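Subject: Re: [kakakhel-users] Gripper cable snagging on reach-in jobs
From: Babar Swati

Morning all,

Sorry for the slow answer, I wanted to have the covers off ours before I said anything silly. Quoting the bit I'm replying to:

> We've got the two-armed Kakakhel at Bukcombe now and the arms are
> fine on the bench, but as soon as we send one round a cupboard door
> the gripper cable catches and we get a wrist fault. Has anyone
> settled on a slack length? And do you re-zero both arms after
> touching the cable, or only the one you worked on? The Skimola
> manual is no help at all on this.

The manual is no help to us either! Ours is set up in a small kitchen and most of its day goes on the fridge, so I've had plenty of practice at this. The fridge door is a good place to check a cable, as it happens, with the arm having to get in low and the shelf rail right there waiting to grab anything that dangles. I go through it in this order.

1. Look at the loop with the arm in the working pose, never parked. Parked, every loop looks lovely. I put a bottle on the lower door shelf, bring the gripper up to it and then get down on the floor and see where the cable has gone. You want a wide curve that stays clear of the fingers. If it droops in front of the shelf, note how far and which way it swings. 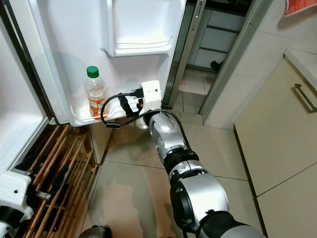
2. Set the slack. We ended up with 80 mm spare at the wrist, measured with the wrist rolled right over to its stop. Less than that and it tugs (I think that's your fault code, by the way, ours was 1006 and it went away when I let some more out). More than that and you're fishing it off shelf rails all afternoon.

3. Check the clips down the outside of the arm. The cable should follow the links without twisting. I put 4 clips on each arm, Gradwood ones, the soft sort with the rubber lip. The hard ones that came in the box chewed ours.

4. Re-zero both arms. Yes, both, even if you only touched one. I skipped this once in July to save time and spent the evening wondering why the other arm was grasping a finger's width too high. Takes a few minutes with a cup of tea.

5. Try a slow grasp with each arm in turn, same bottle, same shelf. I keep the other arm low and out of the way over the floor with its fingers open, so if something does go wrong they're not going to meet in the middle.
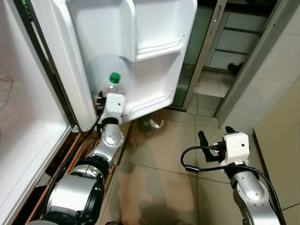

Left gripper up at the bottle on the lower door shelf, right arm held low.

Watch the fingers when they go round the bottle. If the housing leans on the door before the fingers have got anywhere near, your zero is out or your shelf has moved, and it's worth checking the shelf first (ask me how I know). I do a few of these at a crawl before I let it go at normal speed.

On how often: I have a look at the cable every 2000 cycles and whenever somebody has moved the base, even a little. Our floor is big tiles, so I stuck tape along a grout line to put the base back to. Cheap and it works.

If you still get the fault with the extra slack in, send the log and I'll have a read. Could be the connector, they do work themselves a bit loose and the symptom is much the same. Give it a gentle push with the power off before you order a new cable, they're not cheap.

Has anybody tried the longer cable on a two-armed one? I'm tempted but I worry about even more loop to lose.

Cheers,
Babar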